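Kernbridge Cell – Gripper Maintenance
Student project report, July 2025

Our task was to get the Olton cell picking single stems again. The two fingers had drifted out of line, so we took them off, cleaned the mounts and refitted them with new screws. Zero was then set with the jaws fully open.
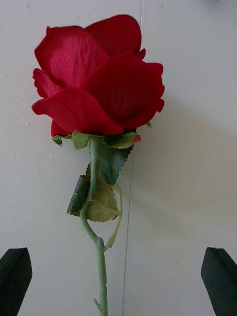

An artificial rose served as the test piece. We ran 56 picks at low speed and logged two misses – both before we retightened the left finger. The wrist camera mount was checked as well and left alone. The next check is due in August.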